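Slip lead or harness for a young whippet that backs out of everything?

Asked by Flora Gunn, Peltby

Our whippet bitch is seven months old and has slipped two collars since May. She plants her feet, drops her head and reverses. Breeder says use a slip lead, the trainer at Bindholm says never on a dog this age. Which is it? She weighs just under 25 pounds and we walk next to a road.

3 answers

Answer from Winora
Martingale collar, 2 inches wide. Adjust it so the two rings don't quite touch when it's pulled tight. You should not be able to get it over her ears when it's closed. Check the fit every Monday or so while she is still growing.
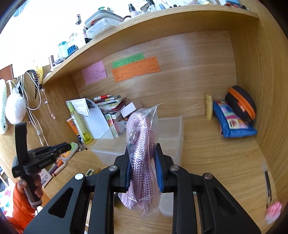 I would keep a slip lead for the vet and the show ring. On a road walk it loosens as soon as the dog stops pulling, and a whippet's head is hardly wider than her neck.

Answer from Hettiarachchi
harness. end of

Answer from bindholm_k
Agree with the martingale, but clip a second lead to a three-strap harness until she stops reversing. The third strap goes behind the ribs. Ours took 11 weeks. When she plants, walk back toward her so the lead goes slack, then set off again at an angle. Don't pull from the front.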